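Subject: Re: [stores-list] Sorting order for the dry goods and the small flat stuff
Sent: 9:17

On the earlier question, which read:

> We have the coloured bins from Skava but no agreed rule for them. Does
> packet food go in by type or by pack size? And do cards and their
> holders count as stationery or as personal items? The Watar sheet says
> one thing and the Ulik sheet says another.

By type. Pack size was tried at Segura over the winter and gave 32 misplaced items out of 352, nearly all of them soft pouches that one person called small and the next called medium. The Ulik sheet still has the old rule and should be ignored until it is reissued in December.

Bins stand in a row: green, red, yellow. Packets go flat, and a second may overlap the first. Bottles stay upright on the floor behind the row — they tip if put in with pouches. Food not yet sorted waits on the small wooden shelf.
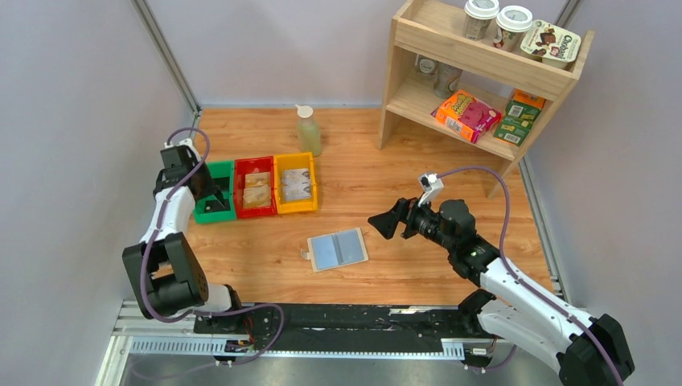 Bin row with red and yellow in use, bottle standing behind.

Two tan packs in the red and two pale shiny ones in the yellow is a normal load. I would not go much higher, as the lower packets become hard to identify from above.

Cards are less settled. The Watar sheet treats a holder and its contents as one item, and I agree with it. Do not take cards out to sort them. Lay the holder on the wood and read what you can through the plastic. If glare hides the small print, turn the holder and enter only the part you can read. A partial name is acceptable in the log — a guessed one is not. 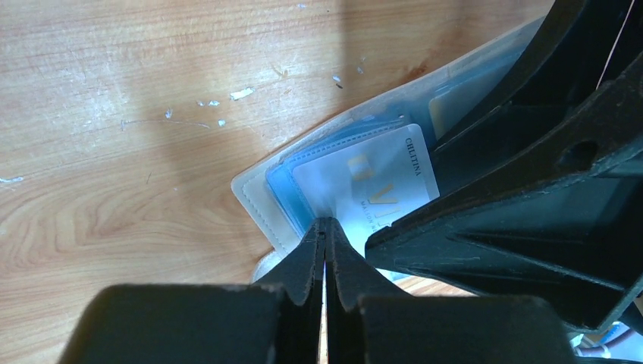 Entries for the log

1. Black lettering first, copied as printed. For the white card with the gold logo that means CHLTINA, with MAISON as the start of the second line.
2. Holder described separately: frosted plastic, light blue inner sleeve.
3. Any further card showing between the layers is noted by colour only, so "pale yellow" will do.

Corrections to the list please, and keep the subject line as it is.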